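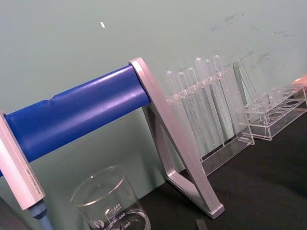 I gave up my car in November, mostly out of meanness. The garage in Mikstead wanted 1469 pounds to get it through its test, and I stood there at the counter doing sums on the back of my hand and thought, well, there's always the 67.

The 67 is the bus that goes from the end of my road to Hultgate, by way of every farm gate and lay-by in between. I hadn't been on it for 22 years. I'd forgotten how high up you sit! From the top deck you can see over all the hedges, and I now know far too much about who has a trampoline, who has a hot tub and who has stopped bothering with the back lawn.

It's slow, mind. The first week I was late for everything, and cross, and I kept looking at my phone as if that would hurry the driver along. By the second week I'd started bringing a book, and by the third I'd stopped reading it (the stretch past Rennie is too good to miss, all water meadows and fat brown cows). I've picked up the manners too. You say thanks to the driver, loudly, even if you're getting off in the middle. You don't take the front seat upstairs if there's a child behind you on the steps. And you never, ever ring the bell twice.

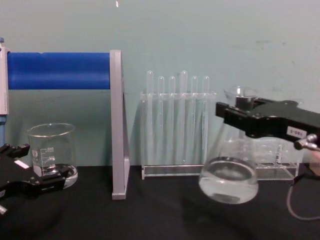
Try it in February with the heater broken, one regular told me when I'd gone on about the cows for a bit too long, and then tell me how lovely it is. She had a point. She also said the last one home leaves Hultgate far too early for anyone who fancies the pictures or a pint, and I've been caught out by that myself – a long, damp wait outside the chip shop for a taxi that cost more than my week's fares.

Still, I haven't gone back to look at cars. I've bought a better coat, and a flask, and I've moved my dentist to the afternoon so I can get the quiet bus back.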